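The Laundry Tray, and Other Things I Have Changed My Mind About
Posted by Inese Kairys on 10/02/2018

I have been meaning to write about baby clothes for weeks now, and every time I sit down the dryer buzzes. So forgive me if this wanders a bit.
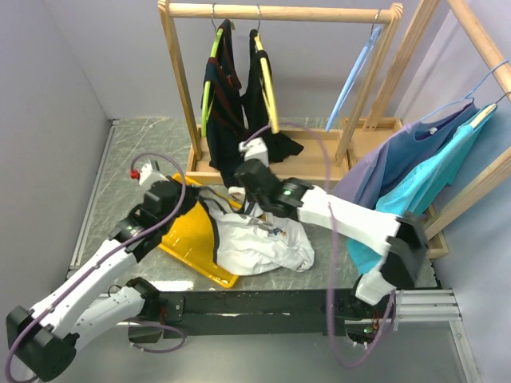 Why I sort into trays now

For the longest time I was a basket person. One big deep basket, everything tipped in straight from the dryer, and then I'd carry it to the living room and promise myself I would fold during the evening news. You can guess how that went! The small things always sank to the bottom, and by Thursday I was digging for one little white top with my whole arm in there up to the shoulder.

A shallow plastic tray has changed all that. Ours are a cheerful yellow-orange and I love them more than a grown woman should love a tray. The sides are low, so nothing hides, and if a sleeve or a hem flops over the edge, well, you can see it and you pull it out and get on with it. I got mine from the closing sale at Domwood, the old housewares place on Dallow Street, and I only wish I'd bought more.

White things with a little trim

My sister is forever telling me not to buy white for children, and she has a point — but I have such a weakness for white with a dark edge. A bit of navy or gray around the opening makes a plain little piece look finished, and if there's a small print on it somewhere I'm done for, it's coming home with me.

They do wrinkle, though. My grandmother ironed everything, pillowcases and dish towels and even undershirts, and I can still hear the thump of her iron through the kitchen wall. I don't iron baby clothes. I lay the piece on the table, find the neck, give it a good tug from top to bottom and smooth it with the flat of my hand. Then the sides go in, the bottom comes up, and it goes on the pile. If it still looks rumpled after that, it can look rumpled. The baby has not complained yet.

One thing I will say about prints: I fold so the picture ends up on the outside. It saves so much unfolding and refolding when you're looking for a particular one at 6 in the morning with the lights off.

A word on tables

I used to fold on the bed, and my back let me know about it. A table is so much better, and a smooth one best of all. I'm very fond of a marble pattern in gray and green, which reminds me of the counter at the Brøndum bakery when I was small (they did a cardamom bun I have been trying to copy for 30 years, and that will have to be another post).

Wipe the table down first and let it dry properly. I skipped this once after a jam breakfast and had to wash the whole load over again.

Next week I'm going to tackle the sock drawer, and I've promised several of you the plum cake recipe from our trip to Skimonent, so that's coming in October too. If you have a good way of keeping tiny socks together, please leave it in the comments. I've tried safety pins and I keep losing the pins.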